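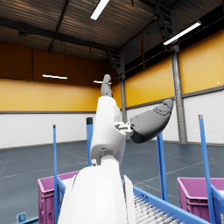 Search tickets Enter a keyword or ticket number
Filed under: Daily Quotations > Delivery and Display
Last updated: Monday, 4:40 p.m.

Ticket 534: Quotation of the Day repeating, attribution missing

Status: Resolved, under observation

Reported issue
Subscribers to the Bristhorpe daily quotation mailing received the same saying on three consecutive mornings. The author line was blank each time. The website displayed a different quotation, with its author line intact.

Initial review
The mailing list and the website draw from the same Lukov collection but keep separate schedules. The website schedule was found to be in order. The mailing schedule had stopped advancing after an entry in the "Friendship and Kindness" section.

Log
9:15 a.m. Entry opened for review. The text contained a curly quotation mark at the start and none at the end. The author field was empty, and the name had been typed into the body of the saying.
10:05 a.m. Entry corrected and saved. Test mailing sent to the Irnine office. The quotation was correct, but the author line was still blank.
11:30 a.m. Mailing template compared with the website template. The mailing template referred to an old field name. Field name updated.
1:20 p.m. Second test mailing received with the full author line.
2:45 p.m. Search of the collection found 14 further entries with unmatched quotation marks. Nine were corrected. The remaining 5 have no confirmed source and have been withdrawn from the schedule.

Outstanding
The Xiao translation of the collection has not been checked. Editors are asked not to add sayings to that section until the review is complete. Suggested sources for withdrawn entries may be added to this ticket.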